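Support > Manuals > Water Treatment
Updated in August by the Wometard documentation desk

5. First start-up and regeneration setting

This section applies to the Wometard 398 cabinet softener with the Stollside control head. Complete Section 4 (bypass valve and drain line) before you continue.

CAUTION: Do not connect the unit to a hot water line. Inlet pressure must not exceed 74 psi. Fit a pressure reducer upstream if the supply is higher.

5.1 Filling the tank

1. Set the bypass valve to BYPASS.
2. Open the main shutoff valve.
3. Open the nearest cold faucet and let it run until the water is clear. Close the faucet.
4. Turn the bypass valve slowly to the halfway position. Air will leave through the drain line.
5. When the drain line runs steadily, turn the valve fully to SERVICE.
6. Check both inlet nuts and the drain elbow for leaks. Hand-tighten only.

NOTE: Opening the valve too fast can push resin into the drain line. If you see amber beads at the drain, close the valve and wait 5 minutes before trying again.

5.2 Adding salt

1. Lift the salt lid and check that the brine well cap is seated.
2. Pour one gallon of water into the brine tank. This is required at first start-up only.
3. Add pellet or solar salt to the fill line. Do not use rock salt.

5.3 Setting hardness

1. Hold SET until the display flashes.
2. Enter the hardness in grains per gallon. If your report is in mg/L, divide by 17.1.
3. Add 3 to the value for each 1 mg/L of dissolved iron.
4. Press SET to store the value.
5. Set the regeneration time. The factory setting is 2:00 a.m.

The display then shows the remaining capacity in gallons. A new unit at the default hardness shows 2230.

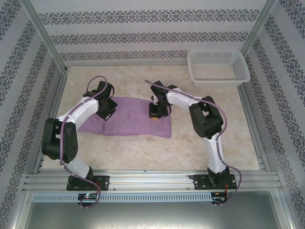
What happens to the settings if the power goes out?

Hardness and regeneration time are kept in permanent memory. The clock runs on the backup cell for up to two days, after which it must be set again.

5.4 Manual regeneration

1. Hold REGEN until the valve motor starts.
2. Do not draw water until the display returns to SERVICE.

For Nseir or Brultberg control heads, see Appendix B.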